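Bastico sidewalk rover – pre-run inspection
Limenville shared workshop, 2025-11-15
Inspected by: Ashraful Wanigasekara

1. Battery strap tight. PASS. New strap. The old one is holding my bike lock.
2. Emergency stop reachable without lying down. PASS. Moved to the top plate after September.
3. Wheel nuts, all four. PASS, second try. Left rear was finger tight and the finger was mine.
4. Wiring clear of drive belt. PASS WITH COMMENT. Zip ties are holding – please stop calling this a harness.
5. Firmware build 151 loaded. PASS.
6. Camera mount and lens. PASS. Wide lens bends everything near the edges, so don't judge curb distance from the video.
7. Route check. See below.
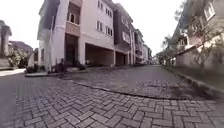
Item 7, route view. Herringbone brick, carport openings on the left, curb on both sides.

Comments on item 7: Walk the dark curved line across the paving before any powered run. It could be a seam or a drain, and the front casters have opinions about both. Treat the lighter patch on the right as loose until someone has put a shoe on it. Stop short of each carport opening and look in; the camera sees nothing in there but shadow.

8. Speed limiter set to 10 percent. FAIL. Found at 100. Corrected, rechecked, initialed.
9. Spare fuse in lid. FAIL. Lid contains a granola bar. Escobedo to restock.

Result: hold until item 9 is closed.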